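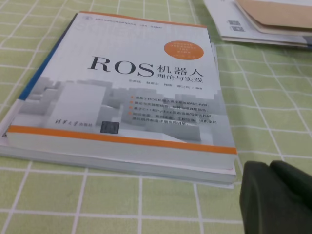 Wrist camera view, book on the grid cloth, gripper at lower right.

Wrist camera pose jumps when the gripper closes. Mounting or software?
Asked by Zaid Chamoun, 13/06/2026

I am building a small arm on the dining table and working through the ROS book in the picture. The camera sits on the wrist next to a soft two-fingered gripper. Hand-eye calibration finishes without errors and the residual looks fine to me. With the gripper open, the arm goes to the near corner of the book every time. With it closed, the same target comes out 4 mm to one side.

The camera bracket is printed, held by 2 screws into the gripper body. Driver is the Bozsik node with default settings, publishing to a static transform. I have repeated the calibration three times with the same outcome. Do I need a separate transform for each gripper state? The book covers the usual setup but I can't find this case, and my Chinese is slow.

Answer from Siham Masri (accepted)

Don't add a second transform yet. A static transform can't change with gripper state, so either the bracket is moving or the target estimate is.

Test it like this. Park the arm, disable the motion planner, leave the joints powered. Save an image with the gripper open, close it, save another. Compare a fixed point well away from the fingers, for instance a crossing of two white lines on the cloth. If the crossing has shifted in the image, the camera has moved. Your screws go into the gripper body, and many of these bodies flex under load. Move the bracket to the wrist flange.

If the crossing has not shifted, look at the detector. The fingers are inside your image, and dark green near the book's corner may be pulling the contour. Mask that part of the image before detection.

Also, a repeating grid is a poor thing to match features on. Put plain card under the work.

Answer from Randa Smadi

Had this on a Caler arm. It was the screws. Threadlock.

Answer from Joelle Najjar

Which distro? The default exposure is too long in mine, I set it to 11 ms and it got better. Not sure it is the same fault.

Comment from Zaid Chamoun

Crossing shifts by several pixels, so it is the bracket. Reprinting for the flange.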